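Sealing a flat roof hatch, second attempt

Sun 24 February

The hatch over the stairwell leaked again in November, so the silicone I put down two summers ago has officially failed. I went back up last weekend with better materials and a clearer idea of the geometry. Notes follow, mostly for my own use next time.

The hatch is an aluminum lid on a timber curb. The curb stands 80 mm proud of the roof membrane on the low side and slightly more on the high side. The lid closes on a bulb gasket, and the gasket was what I blamed the first time. It was the wrong suspect. I taped a sheet of kitchen foil over the whole lid, ran a hose on the uphill side of the curb, and got water on the top stair within a few minutes. With the hose on the lid alone and the foil off, nothing. The leak is therefore at the membrane upstand, where it laps the curb, and the gasket is fine.

When I peeled back the flashing I found the upstand had been fixed with a single line of adhesive at the top edge. Everything under that line was free to move. In summer the membrane expands and pushes a small bubble against the timber, in winter it pulls back, and the top edge takes the whole load. Two corners had split along the fold. My silicone had been bridging those splits and had torn in the same places.

Materials this time: one roll of Teneck butyl tape, a tub of Stivix primer, and a length of pressure bar with pre-punched holes. The tape is wide and unpleasant to handle. The release paper is slit down the middle, which helps, but only if you remember to start with the lower half. I started with the upper half on the first side and had to cut the piece off and throw it away.

Procedure, as performed. Brush off the grit. Wipe with solvent, wait, wipe again. Prime the timber and the first hand's width of the membrane. The primer goes from milky to clear when it is ready, and in cold weather this takes far longer than the tub claims. Apply the lower half of the tape to the membrane, roll it, then fold the upper half onto the curb and roll that. Corners get a separate patch underneath, stretched slightly. Then the pressure bar, screwed through the tape into the timber, and the old flashing back over the top.

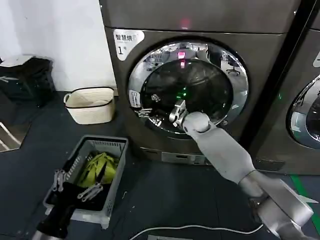 Dryer number one, red light on.

I used 3 screws per short side and more on the long sides, following the holes. Stainless, pan head. The driver should be set low. On the first screw I had the clutch too high and the bar dimpled, and the dimple is now a small cup that will hold water. I filled it with a dab of sealant and moved on.

Ragnheiður Oddsson, who re-roofed the building next door, had a look from her side of the parapet and asked why I hadn't replaced the curb while everything was open. A fair question. The timber is sound except for one end, where a screwdriver goes in further than I would like. I treated that end with hardener and marked it. If it gets worse the whole curb comes out and I will build a taller one. Her view is that 80 mm is too low for a roof that ponds, and the stain on the membrane suggests she is right about the ponding.

On the ponding: I put a straightedge across the roof in several directions. The low point is between the hatch and the drain, which means water has to climb slightly to leave. Fixing that requires tapered board under new membrane and is not a weekend job. I have asked for a price and I am not looking forward to it.

Repeated the hose test the following day. No water on the stair. I also left a strip of blotting paper tacked to the inside face of the curb, marked with the date in pencil, so any slow seepage will leave a tide line. Next check after the first long rain.

Left over: half the tape, most of the primer, one offcut of bar. The primer has a short shelf life once opened, so if Josiane Gilbert still wants to do her shed she should come and get it soon.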